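Rutgate update teaches two arms to take turns

Plastic bags have no fixed shape, which makes them poor company for planning software. Version 2 of Rutgate, the two-arm control package from Idell, tackles this by dropping the shape model and replanning from the camera view every time a fold shifts.

The release was tuned on 1,448 recorded runs, almost 1,000 of them involving something crumpled. "The rest were boxes, and we miss the boxes," said Mahtab Babaei, who leads perception.

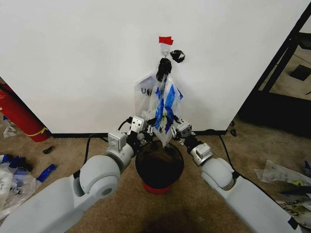
Rutgate's new grip scheduler decides which arm may let go, a question the old version settled by having both do it. With two grippers on one translucent bag, hung from a wire hook over a bin, the answer matters. Darragh Horgan, who wrote the scheduler, says support for knots is planned for February. He did not say which knots.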